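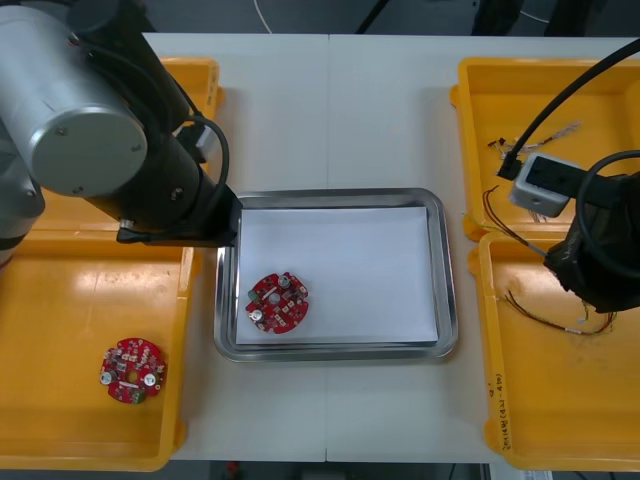 The middle table of the sorting room, with the paper-lined steel tray and two pairs of yellow trays.

Trastari Repair and Reuse Room: progress report to the Maes fund
Period: up to the end of October
Prepared by Graça Louro, project coordinator

1. Where we are now

In our last report I wrote that the sorting room was still used for storage, and that we had only one working table. This has changed. The two white table sections are placed together in the middle of the room and they make one surface. The seam between them is small, but small screws can fall in it, so Andri Kaufmann has filled it from below with tape. We will look for something better when the budget permits.

The yellow trays stand on both sides of the table, and the steel tray has its place in the centre. We tried before to have all trays on one side. It was faster to install but the person who sorted had to stretch the arm too much, and Reshma Van der Merwe complained of her shoulder after a morning of work. With the present arrangement we received no complaint.

2. The steel tray and the paper

The stainless-steel tray is used for boards which are under inspection. We put a flat sheet of white paper on the floor of the tray. The paper makes the red boards easy to see, and small parts that come loose do not slide on the metal. When the paper is dirty we replace it. Aqeel Butt proposed a rubber mat in place of paper, and we tested one for two weeks. It was good for the grip but it kept the dust, and it was slow to clean. We returned to paper.

The tray has rounded corners and a raised, polished rim. The rim reflects the lamps, and in the late afternoon this was tiring for the eyes. We have moved one lamp closer to the wall. I ask you to note that the lamp was not in the original plan, but the cost of moving it was paid from the room's own cash.

3. The round boards

Most of the work in this period was with the round red boards from the Stututo delivery. They have notched edges and a hole in the centre. The board on the paper in the photograph is of this type, and its two silver capacitors are easy to recognise. For every board the sorter looks first at the capacitors, then at the edge, then at the printed markings. If the marking cannot be read, the board goes back to the box with a note and Ans Kuipers decides what to do with it.

We have now inspected 2310 boards of this delivery. Each board has a line in the register. In the first weeks the register was on paper and there were mistakes in copying, mainly with similar numbers. Ans has made a simple spreadsheet, and the sorters fill it at the end of the morning. I checked 60 lines against the boards and found 4 with an error. All of them were from the paper period. I would like to check a second group before the next report.

4. Difficulties

The second shipment from Millatar came ten days later than promised. In these days we did cleaning, repaired two drawers and wrote labels for the shelves, so the time was not lost completely, but the numbers for the month are lower than I had planned.

A second difficulty is the instruction sheet. It was written by me and some sentences were not clear. Two new sorters understood "set aside" as "throw away". We found the boards again in the waste box the same day. The sheet is now corrected and Reshma has read it before printing.

Third, the room is cold before 9 in the morning. The building owner was informed and we wait for his answer.

5. Plan for the next period

We will finish the Stututo delivery and begin with the Millatar one. These boards are of mixed shapes, so the yellow trays will need new labels. Andri will prepare them. We also want to give one training morning for the new sorters, with Aqeel as teacher.

We do not ask for additional money at this time. We ask only for permission to move the unused part of the travel line to the materials line, for paper, labels and gloves. The amounts are in the annex that I sent separately.

With thanks for your patience about the late report,
Graça Louro

This website uses cookies to remember your settings. Accept all | Only necessary

Related items
Trastari: first report to the Maes fund
How we label the shelves
Instruction sheet for new sorters (corrected version)
Sorting room opening hours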